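Pouring task, teaching by remote control

Continued from the last page. The whole morning was on the leader handle (the Sullex one, the old one has too much play in the wrist). The task is the same as before: reach the measuring cup, close on its handle, lift, carry over the bowl, turn, wait, turn back, put the cup down.

Plan was 30 demonstrations. I kept 23 and threw away seven. Reasons for the seven, from my paper notes:
- closed the fingers too early and pushed the cup, three times
- turned the wrist before I was over the bowl, twice
- pedal released in the middle of the carry, so the recording stops there
- one where I did everything right but Shawky was still writing the previous file

The last one annoys me. Shawky gives the short beep when it accepts the pedal, and I took this beep for "ready". It is not the same thing. From now on I look at the file counter before I touch the pedal. Please do the same if you use this station.

Speed. I am too slow at the approach and too fast at the pour. When I replay my own demonstrations the approach takes more than half of the time, and most of this is me hesitating with the fingers open beside the cup. The policy will learn the hesitation also. Noémie Leclerc watched a few and told me to decide the grasp before I start, then go in one movement. It is better when I do it like this, but my arm is tired after ten or so and the hesitation comes back. Shorter blocks, then a pause.

Turn. I tried to guide Didine to a full 90 degrees at the wrist, but with the handle in this position my own hand does not want to go so far. I moved the handle mount a little to the left on the bench and now it is comfortable. The scale between handle and arm is not changed. Hold at the end of the turn: 2 seconds, counted in my head, so not exact.

By hand (gravity compensation on, me holding the forearm) I did only a few to compare. The path is smoother than by remote — no small steps when I correct — but I cannot close the gripper well and guide at the same time, and my sleeve comes into the head view. I do not want sleeves in the training data. We stay with the remote for this task, and keep the hand method for the wiping task in July.

Start position of the cup: handle of the cup toward the gripper in every demonstration so far. This is too easy. Next block should have the handle at other angles, with the cup nearer to the bowl and farther from it.

To do:
- ask Pralus for the second set of finger pads
- rename the folders, the word "final" is in two of them
- check that the wrist stream and the head stream have the same clock

First two from the wrist stream, then the head stream.
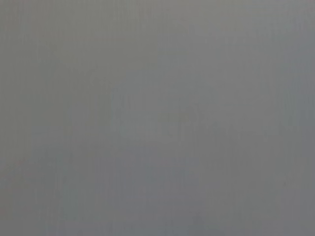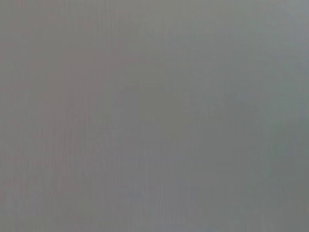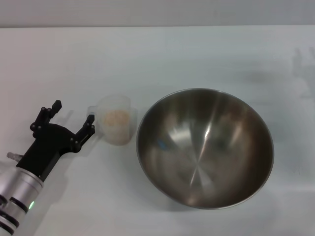 Sherbrooke, 7 March 2018

For the first try at training I will give the head view more weight. The wrist stream stays in the recordings, but a plain grey blur does not help to find a cup handle, and I have no number yet for how many of the kept demonstrations have views like these. I will write a small script which marks them.

Gripper starts open in all files. Noémie takes the station after lunch for her own task, so I have put the handle mount back on the old marks and left the new position in pencil.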